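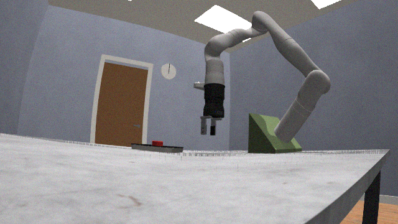 The long table with the marbled top, over the wood floor.

Welcome to Tudura! We're a small language school for grown-ups, and if you've found your way to this page you're probably wondering who we are and whether you'd feel at home with us (we hope so, and we'll put the kettle on either way).

Tudura began 19 years ago, when Štefánia Zeman was teaching Slovak to 2 neighbors in her kitchen. One of them was about to marry into a family from Košice and was terrified of her future mother-in-law. The other just liked the sound of it. Word got around, the kitchen got crowded, and before long Štefánia had talked her old college friend Otakar Kopecký into taking on the Czech learners, even though he had sworn he was done with teaching for good. He still says so every February, when the enrollment forms pile up on his desk.

These days we teach Czech, Slovak and Polish at every level, from people who can't yet say hello to people who want to argue about novels. Our classes never have more than 9 students, and most have fewer. We don't give grades. We do give homework, but it's the kind you can do on the bus, or while the soup is on.

Kristýna Procházka looks after our beginners and runs the Zusari conversation evenings, which are open to anyone, enrolled or not. Bring something to nibble on if you can, and don't worry about your grammar! Eduard Kollár teaches the reading groups and keeps our lending library, where you're welcome to borrow anything for 6 weeks, or longer if you ask him nicely and tell him how you're liking the book.

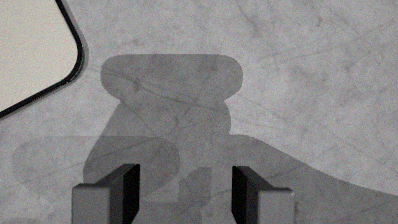

Visiting us

We love having people drop by before they sign up, and you're welcome to sit in on a class for free to see whether the teacher and the pace suit you. Just call the office first so we can tell you which room to go to. Dalibor Trnka usually answers, and he's very happy to talk you through the levels if you're not sure where you belong.

The next term is open for enrollment until 16th December. Returning students can keep their place by sending us a short note, and there's no need to fill in the forms again unless your address has changed.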